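3.2 Collecting the demonstrations

All the examples used in this paper were recorded at the Midtbø site during February. We chose household appliances as the first group of objects in the Nudov set because they ask for short, exact movements and give a clear sign when something has changed. A door is open or shut, and a display shows one number or another. Earlier sets, Suretwood among them, are mostly made up of picking and placing, and contain few examples in which the hand has to work against a latch or a spring.

The robot was driven by a person wearing a pair of tracking gloves. Movements of the operator's fingers were mapped to the robot's hands joint by joint, with a limit on closing force set separately for each task. The operator stood behind the robot and watched a screen showing the view from the head camera. Seeing the work from the same viewpoint as the learning system stopped operators from relying on details that would be missing from the recorded images.
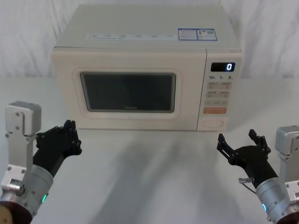
Each microwave recording begins from a fixed starting pose, with both arms in view and the hands open in front of the appliance. The operator holds this pose for three seconds before moving. We kept the surroundings plain for the first round, and the white table and cloth backdrop in the view above leave little for the model to latch on to apart from the oven and the hands. The digit at the right end of the display reads 0, and we used this reading as the check that no time had been entered. The time buttons lie close together in comparison with the width of a fingertip, so pressing the correct one was given its own task and its own written instruction.

We split the work with the microwave into four tasks: opening the door, closing it, adding time and clearing the display. An operator was given one instruction at a time and was free to choose which hand to use. Failed attempts were kept and marked as failures. If a finger slipped off a button and the operator then pressed it properly, the whole attempt was stored as a single recording with a note of the slip. Björklund made the first 40 recordings alone, and these were used to settle the wording of the instructions before other operators joined.

The target was 100 recordings per task. For closing the door we stopped at 47, as the movement varied very little between operators and further examples added nothing to the results on our test runs.
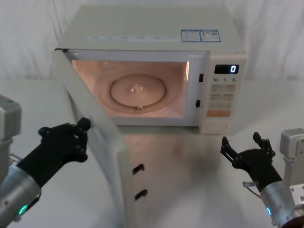
Figure 3. Head camera view with the microwave door fully open and the cavity lit. The left hand is close to the outer side of the door; the right hand is open and empty.

The open door caused more trouble than we had planned for. From the head camera it is seen at a steep angle, and much of its outer face is hidden. A model trained on these images alone often misjudged how far the left hand was from the door. We therefore stored the joint positions and motor currents of both hands with every image, and gave them to the model as a second input. The effect of this change is reported in Section 5.

Labels were added afterwards with Drimby, our own marking tool. For each recording, a labeller marked the moment of first contact, the moment at which the door or display changed, and the moment at which the hand came away. Where two labellers disagreed on first contact, the earlier mark was used.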